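The Pantry Shelf of Antigoni Triantafyllou

Antigoni Triantafyllou has the kettle on before I have my coat off, and by the time I find a chair she has already put three things in front of me to taste. That is how most conversations go in her kitchen, I'm told. She taught evening cooking classes for a good part of her working life, first in the basement of the Goden community hall and later in her own home, and at 70 she still has a handful of regulars who come by, supposedly to learn something and mostly (her word) to nibble.

I had come to talk about jars. A friend of the magazine, Sotiris Lazaridis, had been in one of her classes and wrote to us that he went home that same night and emptied every cupboard he owned. I wanted to know what kind of class does that to a grown man.

"Oh, Sotiris," she says, laughing and pushing a plate of crackers my way. "Sotiris had a lot of mustard. I think he was a little ashamed about the mustard. But you know, everybody has their mustard! With my sister it was capers. She would buy capers, and forget, and buy capers again, and when we cleaned out her place in January we could have opened a caper store."

She grew up over a grocery, the one her uncle Lambros Psarras ran on the corner of a street that has since been widened, and she says she learned where things belong before she learned to read. The shelves were deep, and the rule was that nothing stood behind anything taller than itself. Her uncle would walk along in the morning before opening and turn everything face out with two fingers, tick, tick, tick, down the whole row. She shows me the motion on the edge of the table.

"He didn't talk about it. He never said, Antigoni, this is how you keep a shelf. He just couldn't pass one by without fixing it. And now I can't either, I do it in other people's houses, I do it at the doctor's with the magazines."

At home, though, she stores things differently from the way he did in the shop, and this was the part I had been most curious about. A shop shelf is looked at from the front. A drawer, or a low box, or the bottom of a pantry, is looked at from above, and from above the label on the side of a jar is no help to you at all. What you have is lids.

"So I go by the lids," she says. "I always have. My daughter-in-law thinks it's funny. She says, where is the cumin, and I say, it's the one with the dent. She says, where is the hot one, and I say, yellow, yellow! Some of them do the work for you, they put a nice drawing right on top. Some are plain and you have to get to know them." 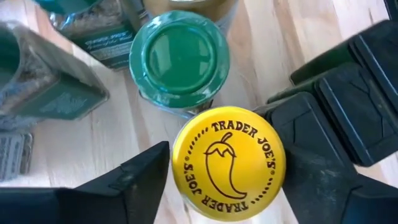 A chili pepper drawn on a yellow Trader Joe's lid, with a green-lidded jar just behind it.

I ask whether she writes on the plain ones. She does, in grease pencil, one or two letters at most, in Greek if she is in a hurry. She used to have proper labels. A student, Kalliopi Ververidis, gave her a whole set one year, printed on cream paper with a little border, and they were so handsome that she couldn't bring herself to cover them up when the contents changed. For a long time there was a jar marked Oregano that held cloves. Everyone in the family knew it held cloves, and they would solemnly pass the oregano when somebody asked for cloves, and then a guest made a salad.

"It was a terrible salad," she says. "He ate it, too. He was so polite."

We get up to look at the drawer itself, which is to the left of the stove and sticks a little, so that you have to lift and pull. She has arranged it by how often her hand goes there. The front is for every day, the back is for holidays, and there is a part on the right that she calls the waiting room, where a new jar stays until she has made up her mind about it. If she has cooked with it 2 times and not missed it since, it goes to a neighbor. I like this idea very much and have been trying it at home, with mixed results. My waiting room is presently larger than my drawer.

On hot things she has a great deal to say. She came to them late. Her mother's cooking had lemon and dill and cinnamon in it and hardly any heat, and it was a neighbor from the Uleck Street building, Iason Tsakiris, who had worked on ships and picked up a taste for chilies in every port he stopped in, who first put something fiery on her plate. She cried and then asked for more. After that she kept one jar of something hot, then another, and now she will defend them to anybody.

"People think, hot is hot. No! Open it, smell it first. Some are smoky, some are almost like fruit, some have garlic and you should know that before it goes in. And a small jar, always a small one. A big jar gets old and sad and then you use more and more to get the same thing out of it, and you're eating dust."

Does she ever buy the big size of anything? Salt, she says, and bay leaves, because a cousin sends them. She keeps them in an old Kestar cookie tin that lives on top of the refrigerator. She climbs on a stool to show me, over my objections, and the whole kitchen smells of bay for the rest of the afternoon.

Wiping the lids is the one chore she insists on. Everything else in her class is a suggestion, she says, and people may go home and do as they please, but a sticky lid gathers crumbs and a crumby lid makes you not want to reach for it. A warm cloth, a drop of soap, then a dry one, and run your thumbnail around the rim where the oil settles. She does the whole drawer while she listens to the radio. I ask how long it takes and she looks at me as if I had asked how long it takes to have a cup of coffee.

Toward the end we are joined by her grandson, who has come to be fed, and who reaches into the drawer without looking and comes up with exactly what he wants for his eggs. She watches him do it. Then she reaches past him and puts back straight the jar he has knocked sideways, tick, with two fingers.

"You'll take some bay leaves," she tells me at the door, and I do, a paper bag of them, which is sitting on my desk as I type this up.

Antigoni's next open afternoon is planned for January. Bring a jar you don't know what to do with.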